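Planning your first gripper setup: tips from my own shopping list

Dec 1, 2022

I get a lot of mail about the table-clearing project, and most of it asks the same thing: what did you buy, and what would you skip? So this page is my shopping notes, cleaned up a bit. I work at home with hand-held grippers, teaching a small arm to stack and carry dishes, and my whole budget for the first round was $3,000. I went over it (of course I did!), and most of the overrun was stuff I could have seen coming if I'd sat down with a pencil first.

Start with the dishes. I know, everybody wants to start with the arm. But the things you plan to pick up decide how wide the jaws need to open, how soft the pads should be and how much weight you're paying for. I put everything from our dinner table on a kitchen scale one evening and wrote it all down on the back of a calendar page. Our heaviest serving dish knocked two arms off my list right away, which saved me a good week of reading spec sheets.

Then measure the rims. A thin plate edge and a thick rolled rim are very different jobs for a two-finger gripper, and a pad that does fine on one can slide right off the other. If you only have money for one set of pads, buy for the rim you'll meet most often.

Speaking of pads, buy spares with the first order. I paid $7 a pair for ribbed rubber ones from Drinmont and thought two pairs would last me until spring. They lasted until October. By then the shipping cost more than the pads did, and I stood there at the mailbox feeling pretty silly.

Practice on cheap stuff. Disposable pulp bowls are great for this: light, stiff enough to hold a shape, and you won't cry if one gets crushed. I'd put a big pack of them in the budget before any fancy software.
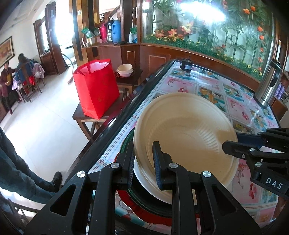
Save the good china for later, or leave it out altogether. I do keep a line in my budget called "breakage" now, and I set it at $70. You may never spend it, but it makes dinner conversations a lot easier when something goes.

Now for the arm itself. I went back and forth between the Rirkau and the Zoradeo for most of a month. The Rirkau was cheaper up front, but the gripper mount was extra, the power supply was extra, and the cable I needed was (you guessed it) extra. Once I added it all up the gap was $244, and I decided I could live with that for a box that had everything in it. Write the full list for each one, all the way down to the screws, before you compare prices. Do it on paper and not in your head!

A few smaller things I'd tell a friend:

Check your table. A glass top over a cloth looks lovely and wipes clean in a second, but bowls can skate on it when a finger nudges them. A thin silicone mat costs next to nothing. I cut mine from a roll of drawer liner.

Leave room for people. If you work in a room where the family sits and eats, plan for chairs being pulled out and somebody wanting a hot drink halfway through. I had drawn myself a neat little floor plan with no people on it at all, and it was useless by the first afternoon.

Buy two of whatever is smallest. Screws, pins, the tiny washers that roll under the cupboard. Mine live in an old jam jar with a label on the lid.

Budget for light. I bought one decent clamp lamp from Lü and should have bought a pair. Shiny panels, glass and steel kettles all throw glare, and moving a lamp is a lot less work than moving a cupboard.

Ask about returns before you pay. One shop wanted the original foam back, every last piece, and I had already cut half of it up to line a toolbox. I still have that gripper. It holds the door open in the laundry room.

If you're doing this in stages, my order would be pads and practice bowls first, then a hand-held gripper, then the lamp, and the arm last of all. I'm still putting together the spreadsheet with all the columns and I'll post it once I've fixed the shipping part, which is a mess right now.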